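Vultholm Clandeo Bin-Picking Kit

Mixed-item picking for arms you already own

Supplied by Vultholm. Prices on request. UK mainland delivery included.

Overview

Clandeo is a retrofit kit for picking mixed, unsorted items out of open bins. It is sold to people who already have an industrial arm and a controller and want to put them to work on loose goods: returns, gift lines, toiletries, small toys, spare parts in odd shapes. The kit does not include an arm. It includes everything that goes on the end of one, the camera unit that looks into the bin, the computer that decides where to grip, and the software licence.

Most picking systems are set up around a known list of parts. You load the drawings, the system learns them, and if something new turns up it stops. Clandeo works without drawings. It looks at the contents of the bin, picks out a graspable edge or width on the item it can reach most easily, and goes for that. If the grip fails it backs off, takes another look and tries a different approach. After three failed attempts on the same item it moves on and flags the bin for a person to check.

The kit suits returns desks, kitting benches, test labs and teaching workshops. It is not intended for food, glassware or anything with a sharp exposed edge.

What the gripper does

The Clandeo gripper is a fingered unit with replaceable fingertips. The fingers close under force control, so the same settings will cope with a soft toy and a hard plastic case. Standard fingertips are long and narrow, which helps in corners and against the walls of a bin where a wider jaw would foul. A shorter, stiffer set is included for heavier items.

Maximum item weight is 2000 g with the standard fingertips and 3000 g with the short set. Items should be no thinner than a pencil. Flat things such as cards, envelopes and thin packets are a known weak point and we would steer you towards suction for those.

Bins

Any rigid open-topped bin will do, but we recommend metal with sloping sides and a flat floor. Sloping sides let items slide back towards the middle, where the fingers can get round them. Scuffs and wear on the floor of the bin do not affect the software. A mirror finish does, and so does strong direct sun, so think about where the windows are before you bolt anything down.

Two bins placed one behind the other is the usual layout, with the arm emptying one into the other and then back again. This is also the simplest way to run a long unattended test.
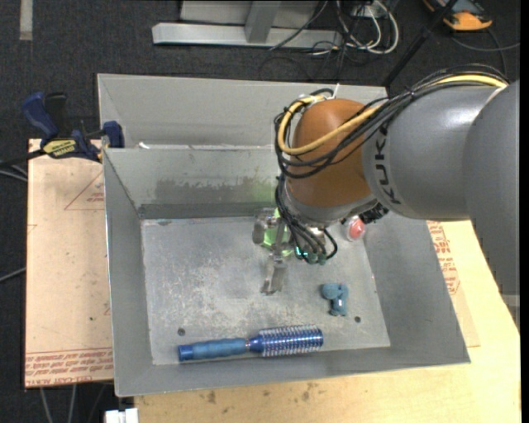
Fix your bins firmly. They take more knocks than you would expect in the first few days, and a bin that has crept sideways will throw out the calibration. Ordinary bar clamps are fine for a trial. For permanent use we supply a pair of floor brackets as an extra.

Items with a round section, such as hairbrushes and bottles, are picked across their width wherever there is room for a finger on each side. Small rounded items pushed up against a wall are slower, as the arm has to come in at an angle. If your stock is mostly of that kind, ask us about a trial before you order.

Fitting to your arm

The kit bolts to a standard tool flange using the adaptor plate supplied. We have fitted it to KUKA arms and to several other makes. Tell us the model and controller version when you enquire and we will confirm whether a plate is in stock.

Cable routing is left to the installer. Leave plenty of slack at the wrist and run the full range of movement by hand, slowly, before you tie anything down. Most faults reported to us in the first month come down to a cable that was pulled tight at one end of its travel. A spare gripper cable is in the box.

A safety assessment of the finished cell is the customer's job and must be done before the arm is run at working speed. We can recommend an assessor if you do not have one.

In use: notes from Ansari

Ansari, a contract packing firm, took a kit in January for its returns bench. Elaheh Pakzad ran the installation and has let us pass on her comments.

"It took two days to fit and most of a week to trust. The software side was quick. What held us up was lighting — we had a strip light directly over the bins and had to move it. It handles brushes, soft toys and boxed items well. It is poor with anything in a loose clear bag. We run it at 40 per cent speed while people are working nearby and full speed behind the guard in the evenings."

Her colleague Behrouz Hosseinzadeh adds that the retry log is more useful than he expected, and that he would like it to export to a spreadsheet. That has been added in the current release.

What is in the box

Clandeo gripper with standard and short fingertips
Adaptor plate for your arm
Camera unit with mounting post
Picking computer with software installed
Gripper cable and one spare
Calibration target
Printed manual

Extras

Floor brackets (pair)
Pustex fingertip covers, pack of 20
Second camera unit for two-bin layouts
On-site setup day

Pustex covers are soft sleeves that slip over the standard fingertips. They improve grip on glossy plastic but wear out — keep a pack on the shelf if you are running every day.

Support and warranty

The gripper and computer are covered for two years. Fingertips and covers count as consumables. Telephone support is included for the first year and is answered by the people who built the product, Shahram Talebi for the gripper and Narayanan Acharya for the software.

To book a demonstration or a trial with your own items, contact Kalliopi Tzavaras in sales. Please send a few photographs of the things you want picked, along with their weights and the make of your arm.

Page last updated 10 July 2026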